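## Working rules for the kitchen bench: revision 2

The Dondthorpe and Zellthorpe benches have been running to different house rules since the spring. From November both will use one text, revision 2 of the bench code, which applies to every arm that handles crockery, glass lids or food items. The main changes are set out in this item. The full text is in the shared folder under Zullomer, with the old version kept beside it for reference.

**Scope.** The code covers table-top work with a two-finger gripper and a wrist camera. It does not replace the machine risk assessment, and it does not cover mobile bases. Those stay under the Karimi procedure until further notice.

**Layout.** The start position of every item must be recorded before the first run of a session. For racks, record which slots are filled and which are free. "Plates in rack" is not an acceptable entry. A plate lying flat on the table is recorded separately from the rack, with its position given from the nearest table edge.

**Glass and clear plastic.** Clear items are the main source of bad depth readings on both benches. Revision 2 requires a separate note for each lid, bowl or clear container in the working area, including any that the task does not use. Where one clear item sits inside or over another, the pair is logged as a single hazard. Approach speed over any clear item is limited to the lower setting.

**Lids.** A lid is to be gripped by its knob and never by the rim. If the knob cannot be gripped squarely, stop and reset the layout. Operators should not correct the grip by hand while the arm is powered.

**Cooking appliances.** Electric pots are used unplugged, with the lead removed from the table. A pot counts as an open container for logging purposes, lid or no lid, and its contents are written down at the start and end of each run.

**Food items.** Any food item used on a bench is marked in the log as not for eating and is disposed of at the end of the session. Storage overnight on the table is no longer allowed at either site.

**Fingers.** Inspect finger tips at the start of a session and after any contact with the table. The Dondthorpe log held 82 entries for the last period, and too many of them gave the finger condition as "fine". Write what was checked - tip, inner face, fixing screws.

**Idle position.** Between runs the gripper should be open or closed as the task sheet states, with no object held, and clear of the rack. The idle position is to be reached by program and not by jogging.

Logs written under the old rules need not be converted. Sheets started before the changeover may be finished in the old format, provided the revision is given in the header.

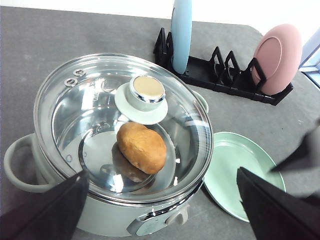
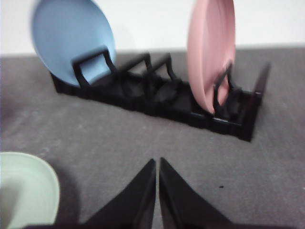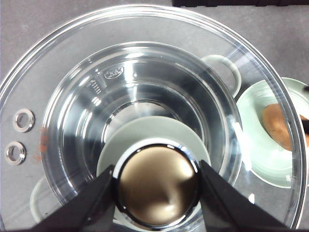
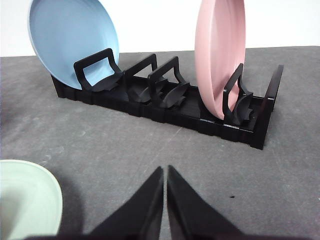

**Does a session have to be stopped if an item is moved by accident?**

Only if the item is inside the working area. In that case stop the arm, put the item back to its recorded position, and enter the time and the item in the log before restarting. An item outside the working area can be put back at the end of the run.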